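Torradas e letras coloridas na nova sala da Zultura

Outubro de 2021

Passei esta semana pela Zultura, a associação cultural que fica por cima da antiga loja Neagu, para espreitar o cantinho dos lanches que abriu ao público. Confesso que ia só pelo pão (sou fraca, já sabem), mas acabei por ficar a tarde quase toda!

O pano preto ao fundo, com "Fast" em cima e "UMI" em baixo:
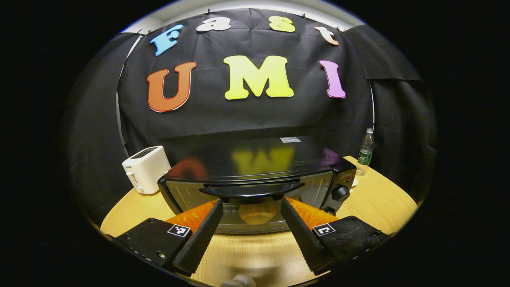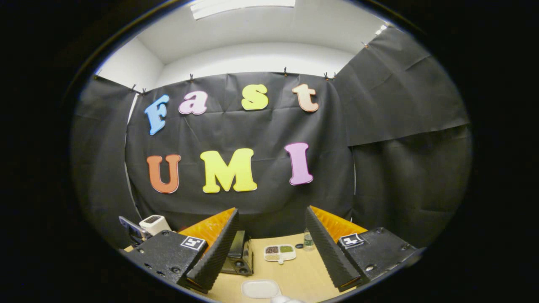

A ideia vem de maio, quando a associação perdeu o bar do rés-do-chão e ficou sem sítio para servir fosse o que fosse. Desde então andaram a juntar dinheiro com rifas e jantares, e lá conseguiram 67 euros por mês de apoio da Preltis, a papelaria da esquina, que também tem dado material para as oficinas das crianças. Dá para o pão, o queijo e pouco mais, mas já é um começo, e eu achei aquilo tudo uma ternura.

As tardes de lanche fazem-se 2 vezes por mês, com lugar para 30 pessoas de cada vez. A inscrição custa um euro e paga-se à entrada. Quem quiser pode levar compota ou bolo de casa, e eu já prometi o meu de laranja, portanto agora não há como fugir. Na próxima sessão há também leitura de contos pelo grupo Mimum, que anda a ensaiar 12 histórias curtas, quase todas de bichos, para os mais pequenos (e para mim, que me sento sempre à frente).

As inscrições fazem-se na secretaria da Zultura, no primeiro andar, à direita de quem sobe.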